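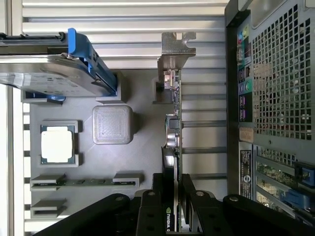 *Parts for one desktop computer, set out in a printed tray next to the open case.*

**Herkgate repair shop turns to printed trays to keep computer parts in order**

A computer refurbishing shop in Herkgate has started laying out the parts of every desktop it works on in a gray 3D-printed tray, with a separate place for each piece. The shop, Evasine, says the trays have cut down on lost parts and on the time its benches stand idle between jobs.

Evasine takes in used desktops from offices and schools, strips and checks them, and sells or donates the ones that pass. It handled 623 machines last year. Until January, the parts of each one went into a cardboard box with a slip of paper taped to the lid.

"You'd open a box and there would be a processor under a hard drive," said Josée Arsenault, who runs the workshop. "Then somebody spends ten minutes looking at the pins with a magnifier. We did that a lot."

The tray was drawn up by Boris Halilović, a technician at the shop, and printed in town by Golob, a small firm that mostly makes replacement knobs and brackets for kitchen appliances. Halilović said he went through several versions. The first held the memory too tightly, and the second was too wide for the bench.

In the current version, the processor goes in a square holder with raised corners, so it can be lifted out by its edges. Memory lies flat between two clips, and there is a second holder for machines that come with more than one module. Expansion cards stand upright. The hard drive goes in with its plastic caddy still on, a change Halilović made after staff asked for it.

"The caddies are what went missing," he said. "A drive you notice. A caddy gets put on a shelf and six weeks later you have a computer with a drive rattling around in it."

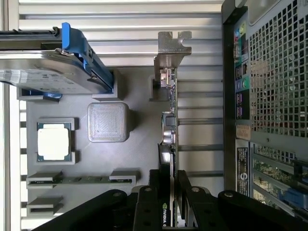 *A hard drive in its blue caddy, with a processor, a memory module and an expansion card in the tray.*

The shop now has 2 sizes of tray. The larger one is used for full tower cases and the smaller for compact office machines, which usually come without a separate graphics card. Both are printed in the same gray plastic. Arsenault said she had wanted a different color for each size, but Golob had plenty of gray on hand and the price was better.

Staff have used the trays on 177 computers so far. Arsenault keeps a notebook of anything that has to be reordered, and she said the pages for this year are much shorter than last year's. Brackets and small screws still disappear. The tray was not meant to hold screws, and those go in a lidded jar at the back of the bench.

The method is simple. A technician opens the case, takes the parts out in a set order and puts each one in its place. The tray stays beside the case while the parts are cleaned and tested. If a part fails, its place is left empty and a replacement is brought from stock. Anyone taking over the job can see what still has to go back in.

Handovers had been a weak point, Arsenault said. Evasine has several part-time technicians, and a computer opened in the morning is often finished by someone else in the afternoon. Under the old system, the second person usually began by sorting through the box.

Not everything fits. Some older expansion cards are too long for the stand, and a few hard drives arrive in caddies with handles that stick out too far. Halilović said he is working on a longer version and hopes to have it printed before the next large delivery, when 342 desktops are due from Rokex, an insurance office that is replacing its equipment.

Those machines will be collected over several weeks. Most are expected to go on sale at the shop's front counter, and the rest will be offered to schools in the area.

Evasine is also considering giving the tray design to other repair shops. Halilović said two have asked for it already. He would like to fix the card stand first – and he still thinks the memory clips could be a little looser.

The shop takes used desktops at its side door every Tuesday. Owners are asked to remove their own files beforehand and to bring the power cord if they have it.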